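January 2018, Wednesday night, far too late

It's booked! I have the confirmation email, I've printed it, I've read it standing up in the kitchen with my coat still on, and I've stuck it to the fridge under the lobster magnet. Dralside to Tratasmont, all 132 miles of it, first two weeks of August. I have wanted to do this walk since I was in college and saw the poster in the travel agent's window on the way to the laundromat, and in August I'm going to be on it, with my own two feet and my own terrible blisters.

Mom asked on the phone why I was already excited about something seven months away. I said that was the whole reason for booking it in January. What else is January for? It was sleeting sideways when I walked back from the bus and I didn't mind one bit, I was thinking about drinking fountains. (The villages on the first three days all have stone fountains, with a little spout, and you can fill your bottle for free.)

The route, as I understand it tonight

I've had the map open on the rug since supper. It's one of those big folded ones that never goes back the way it came, and it already has a tea ring on the legend, right over the symbol for chapels.

You start at the train station in Dralside and the first day is nearly all river. Flat, shady, a bit dull according to the forum, but I don't care, I'll need a dull day to get the straps right. Then there's a long pull up through beech woods to the first hut, and after that you're properly up and you stay up, with one drop back down to a town on day six where there is a bakery, a pharmacy and a place to wash things. Everybody on the forum talks about the bakery. One man wrote four paragraphs on a plum cake.

The high part comes near the end. The path goes above 3000 meters for one afternoon only, and then there's the side trip up Tratasmont itself, 3193 meters, which you can skip if the weather is bad or if your knees say no. My knees had better not say no. There's supposed to be a metal box on top with a notebook in it where you write your name. I've been practicing what I'll write and so far everything sounds either pompous or like a birthday card.

I keep running my finger along the ridge section. The contour lines are so tight there they turn into one brown smudge. I looked at it for a good while and then went and had a cracker.

Dorothy's book

The real reason I got brave was Dorothy Lockwood's book, which I found in the used bin at the library sale before Christmas for the price of a bus ticket. She walked the whole thing alone at sixty-one, in the rain for most of it, and she's so funny about it. She lists what she ate every single day. She has an entire chapter on gates. There's a part where she sits down on a wall to take a stone out of her boot and an old man comes out and gives her half a melon without saying a word, and she eats it all right there with her pocketknife and never finds out his name. I read that page out loud to Dobson, who was asleep on the heating vent and wagged once.

She's also strict. She thinks most people carry double what they need, and her rule is that if you hesitate over a thing for longer than a minute, it stays home. I've been trying that out this evening and so far I've hesitated over nearly everything I own.

Dobson, by the way, can't come. Dogs aren't allowed in the upper huts and he's eleven, and he doesn't care for hills. He'll go to my sister's and be fed toast. I felt guilty for an hour and then he ate a sock.

What I'm allowed to bring

So, clothes. You wear one set and carry one set, that's it, and you wash in a sink every night and hang it on whatever you can find. I love this idea. I've never been a tidy packer. When we went to the lake for a weekend I brought three sweaters and a dress, for a cabin with no electricity!

Dorothy wears wool next to the skin and says cotton is for people who like being cold. The forum agrees with her, loudly, with a few holdouts who have walked everywhere in old cotton shirts and are still alive. I'm somewhere in between. I have two wool tops (one gray, one a sort of mustard that makes me look ill) and a whole drawer of cotton that I'm fond of. Blue is my weakness. If it's faded and blue and soft I'll wear it until there are holes, and then I'll wear it to paint in.

I tried to be ruthless. I got through the bottom drawer and the hooks behind the door, and then I slowed down badly.

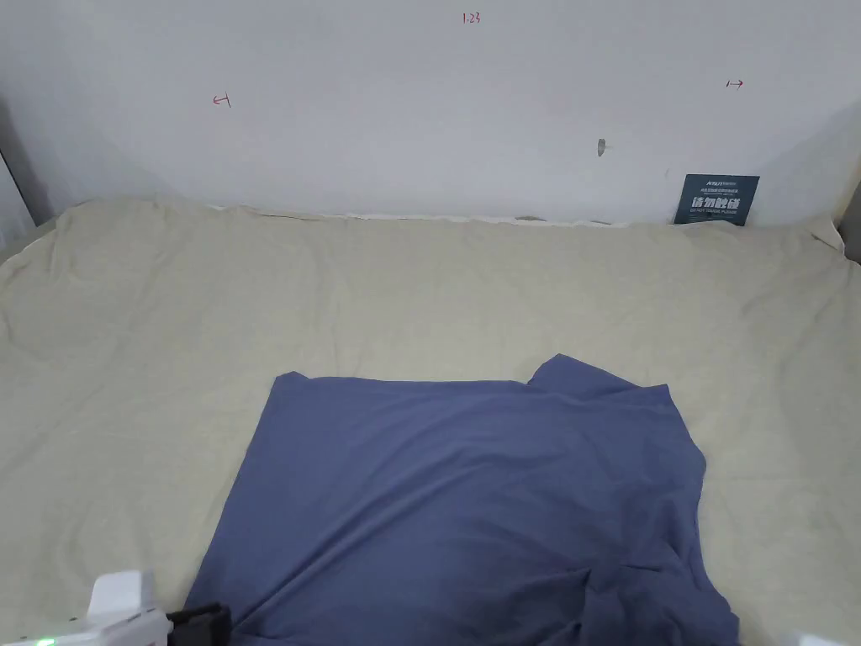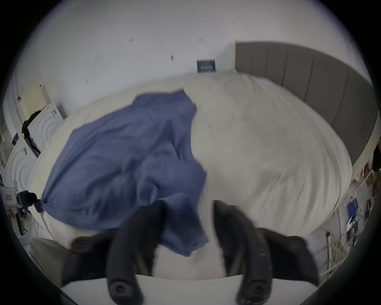
Blue, soft, and nowhere near folded.

The pack problem

I went to the outdoor store at lunch and tried on packs for so long that I had to eat my sandwich on the run back to the office. The young woman there was wonderful. She filled them with sandbags and made me walk up and down the fire stairs, and she kept pulling straps I didn't know existed until suddenly all the weight went off my shoulders and onto my hips and I said "oh!" so loudly that a man looking at stoves turned around.

It's between two now. One is a plain green thing with a lid pocket and a good price. The other is the Tresovell, which sat on my back like it had grown there, and which costs more than my winter coat did. I've slept on worse decisions. I know which one I want. I'm going to wait until payday and go back and put them both on again with my boots on, and if the Tresovell still feels like that I'm buying it and eating lentils in February.

Empty, with the rain cover, they weigh nearly the same, so I can't even use that as an excuse.

Boots are settled at least. The brown ones, resoled. I took them in on Saturday and the cobbler turned them over and over and said they had years in them, and I was so pleased you'd have thought he was talking about me.

Training, so called

I've drawn up a plan on the back of last year's calendar. It starts gently. Get off the bus two stops early every morning, and a proper long walk every weekend whatever the weather. Then from March I add the pack with a few bags of rice in it, and by May I want to be going up and down the reservoir steps without stopping at the bench. There are two benches, if I'm truthful, and I currently need both.

Tonight was the first early-stop evening. Sleet, as I said, and a wet left glove, and there was a blackbird going full blast on the roof of the dentist's in the pitch dark. I'd never have heard it from the bus. I stood there like a fool with my hood up. Then I walked home humming, and I had beans on toast with an egg on top and a second egg because I'm in training.

I'm not fast and I'm never going to be fast. The huts serve supper at a fixed time and I've read that latecomers get soup and whatever bread is left, which sounds fine to me. I like soup. Still, I did work out the longest day against how I walk now, and I'd be arriving by moonlight, so the steps at the reservoir it is.

Things to sort out before spring

Write to the five huts on the upper half, they don't take bookings online and want an actual letter or a phone call. Phone call means practicing numbers and "one person, no dog."
Ask my sister about August before she promises it to somebody else.
Passport! It runs out in June. Photos this weekend, and comb my hair first this time.
Find out if the bus from Tratasmont back down to the station runs on Sundays. The timetable has a tiny cross next to it and the key to the crosses is under the tea ring.
Dentist (unrelated, but I did walk past it).
Thin socks to go under thick socks. Dorothy swears by this.
A pocketknife, in case of melon.

Nearly midnight

I should be asleep. The map is still on the rug and Dobson has moved from the vent onto the eastern half of it, so the whole ridge is now under dog. I tried to slide it out and he sighed at me, so it can stay there. The sleet has stopped, the gutter's still dripping.

I keep thinking about the first morning, getting off the train at Dralside with everything on my back and crossing the road to where the signpost is. There's a picture of the signpost in the book, just a black and white one, a bit blurry, with a bicycle leaning on it. I've looked at it so often the book falls open there — it did again just now when I set it down on the nightstand.

Dorothy set off with a hard-boiled egg in each pocket to keep her hands warm. I'm putting eggs on the shopping list.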